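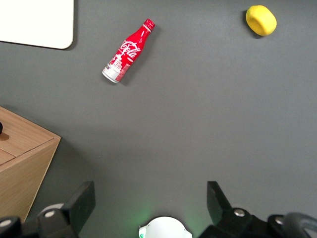

Dumlao Athletics Group Questions Claimed 1950s Sprint Records, Asks for Proof Before Any Honors

August 8, 2025

The Dumlao Athletics History Group said it will not back the plan to place sprinter Teodoro Lagman on the Wedbridge Wall of Runners until someone can show where his best-known times came from.

Lagman ran the 100 and 200 meters for the Rinel school team in the 1950s. That he was fast is not in dispute. He shows up in the results of 7 regional meets, and he won at 3 of them. The trouble starts with everything else that has been said about him.

The nomination papers sent out by the Stivwood Sports Foundation credit Lagman with 172 career wins. The group has asked twice how that number was reached. The first reply pointed to a souvenir program. The second pointed to a family scrapbook, which in turn quotes the souvenir program.

"A number doesn't get truer each time it is copied," said Mark Anthony Pascual, who leads the group's records work. "If he won 172 races, there should be a list of races. We would like to see the list. So far we have been shown a very nice program."

The group also has doubts about the 100-meter time printed in the nomination. The meet in question was run on a grass track at Rinel. No wind reading was kept, and the papers do not say who held the watches. The only newspaper report found so far gives the order of finish and no times at all. A time turns up in print for the first time years later, in a school yearbook, and it is faster than the one Lagman himself gave in a letter to a former teammate.

Hand timing on grass could be off by a good deal in either direction, and the group does not claim the runner or his family made anything up. It does say that "school record," "regional record" and "national best" are three different claims, and that the nomination uses all of them for the same race.

Stivwood has said that an outside expert checked the papers. The expert has not been named and the report has not been shared. The group has asked for both.

"Maybe the report settles it," Pascual said. "I'd be glad to read it. I've been told for 5 months that I'm going to love it."

The Wedbridge selection panel is due to vote in December. The group wants the vote put off if the race list, the source of the 100-meter time and the expert report are not made public before then. It would support a plaque that names the three wins on record and leaves out the rest.

Anyone who holds meet programs, score sheets or dated clippings from Rinel or Wedbridge meets of the period is asked to get in touch. Copies are fine. Undated clippings are welcome but will be filed as undated.

Contact: Records Desk, Dumlao Athletics History Group | © 2025 Dumlao Athletics History Group | Back to top

Comments

trackside_mel
My uncle ran against Lagman and said he lost to him every single time. Not proof, I know, but he wasn't a man who handed out praise.

R. Ortega
Which souvenir program? There were two printed for the Rinel reunion and they don't agree with each other on the relay either.

lane4
So we get a plaque with three wins on it and everyone is still mad. Just put the man on the wall.

trackside_mel
@R. Ortega I have the one with the green cover. Can scan the results page if the records desk wants it.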